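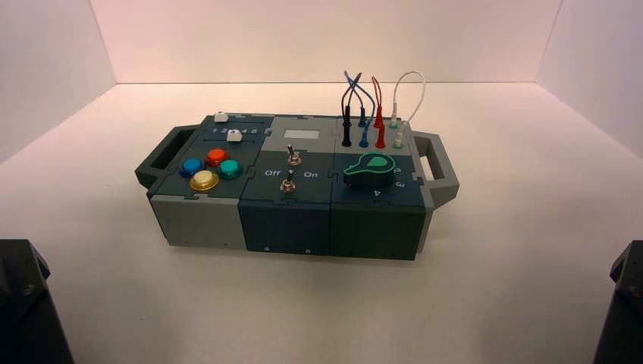 Colored arcade buttons, diamond layout

Home Boards Quiz & Trivia Nights Search Log in

Buzzers or paddles for the May quiz?

dridama_shahla
Okay, I am SO excited about this one. We got the upstairs room at the Clengate library for the May quiz, 9 teams signed up so far, and I want a proper fast round this year. Red, blue, green, yellow, first team to hit theirs gets to answer. Has anyone here run a buzzer round with more than four teams? Do you do heats?

abbas_n
Heats, yes! We ran ours at Roltden with four teams at a time and the winners went through to a final. The room got so loud the people downstairs came up to watch. Keep the questions short — if it takes you more than one breath to read, it's too long.

kiani77
I'm going to be the grump. Buzzer rounds reward the one fast person on each team and the other three sit there. We went back to written answers and I haven't missed the noise at all. 40 questions on paper, swap and mark, done by nine.

dridama_shahla
I hear you, but it's only one round out of 7! The rest is all on paper, picture sheet included.

haewon_c
Kiani has a point about the fast person though. What we do is rotate. Each player gets two questions at the button and then has to swap seats. My mother beat a whole table of college kids on rivers of Asia and she still brings it up.

kiani77
Rotating I could live with. What about someone buzzing before they know the answer?

abbas_n
Lose a point and they're locked out of that question. Five seconds to answer once you buzz, and the host's call is final.

marjan_a
Don't take points off!! We tried that and by the second half everyone was scared to press. Lockout is plenty.

abbas_n
Disagree, a point is nothing. Last time our winners finished on 98 and second place wasn't close.

marjan_a
Fine for your crowd, ours has kids in it :)

dridama_shahla
Going with heats, seat swaps and lockout only. Now I need a good music category. Movie themes from the 80s, or is that overdone?

haewon_c
Never overdone. Put in one TV theme to trip them up.

Last updated: January 2022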